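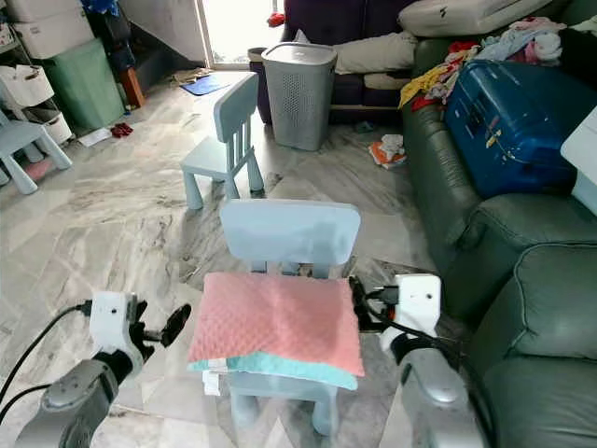 *A pink quilted blanket, folded and resting on a light blue child's chair.*

**Blanket and clothing swap comes back to Orolcombe in July**

23/04/2024

Get those closets open, Orolcombe! The family swap is on again this July at the Skoline hall, and it's going to be bigger than last time (we've got both rooms!). Bring kids' clothes, blankets, pillows, small chairs, even that suitcase you keep meaning to pass along. Everything is free to take home.

You can drop off up to 6 items per family. Please wash and fold blankets first, and keep matching sets together if you can. Clothes don't have to be sorted by size, we have tables for that and sorting is half the fun.

Last year more than 100 blankets found new homes, and the baby quilts were gone before lunch! So there will be two sessions this time, one in the morning and one after work, with fresh things put out for each.

Chairs and other small furniture go in the Moussa Street entrance, which has the ramp. Soft things go in the front door. Drop-off slips are at the Drokance library desk now.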